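Spent most of February trying to find out why a village on old maps called Sostovthorpe isn't on any map made after the canal. Writing it up in bits as I go. Thread.

First mention I have is a tithe list. Eleven households, a mill and a chapel with no dedication given. The spelling is Sostowthorp, which is why the usual searches miss it. If you're looking for a place like this, try every vowel.

The -thorpe part is easy enough. It usually means a small outlying farm or hamlet, a dependent of somewhere bigger. The somewhere bigger was probably Barkeck, four miles up the valley, because the two share a boundary ditch and a long argument over grazing.

The first half of the name is harder. I had it down as a personal name. Regula Holzer wrote to me and said she'd be careful with that, as the earliest spellings don't agree on whether there's a T in it at all. I've put a question mark beside it and moved on.

The grazing argument is well recorded because both sides kept paying clerks. Barkeck said 40 sheep. Sostovthorpe said 200. There are letters going back and forth for ten years and neither number shifts.

One of the letters has a list of who was allowed to cut furze and on which mornings. Widows went first. A man called Matei is fined twice for going before the widows, then appears the year after as the person collecting the fines.

I've not found where Matei came from. It isn't a local name and there's only the one of him. No baptism, no marriage, no burial that I can find. The fines book is the whole of his record.

The mill stopped before the canal came, so the canal can't be blamed for that. The last lease says the wheel is "much decayed" and asks for money off the rent. It was refused. There isn't a lease after it.

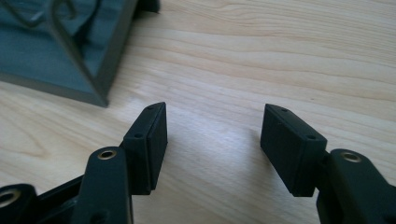

A light wooden tabletop.

Now the canal. The company bought the low meadows and cut straight across the lane that joined the village to Barkeck. The plan shows a bridge. The accounts don't show anyone being paid to build one, and later complaints are all from people walking round by the lock.

Walking round adds nearly two miles each way. If you were carrying anything to market you'd notice. I think that did more to empty the place than the loss of the meadows, but I can't prove it from what's left.

Census after that: four households. The one after: one household, a lock keeper and his sister. Then it's listed under Barkeck and the name drops out.

Cyril Hebden sent me a copy of his grandfather's notebook, which has the name in it as late as the railway. He writes "walked to Sosto, nothing there but nettles and a good well". So people were still saying it, in a short form, well after it had gone from the maps.

I went to look for the well on 25th June. Path is fine as far as the lock, then it's field edge, and the field was in barley so I kept to the margin. There is a dip with stones in it, roughly where the notebook puts it. It could be a well. It could be where somebody tipped stones.

The nettles are still there, for what that's worth. Nettles like ground where people and animals have lived, and they'll hang on for a very long time after. There was a thick patch along what I think was the line of the lane.

The boundary ditch is the best thing left. You can follow it for most of a field and it's deeper than I expected — over my knee in places, and dry.

Things I still want: the chapel. It's in the tithe list and nowhere else. If it had a proper burial ground there should be a record of it being closed or moved, and I've been through two boxes without seeing one.

Also the missing bridge. If anyone has worked on canal company minutes and knows whether promised bridges were normally chased up by the parish or by the landowner, please tell me. I've been assuming the parish.

One correction to an earlier post. I said the lock keeper was the last resident. Regula points out that his sister outlived him and stayed on in the house, so it was her. I haven't got her first name yet, only an initial, which is either an H or a K.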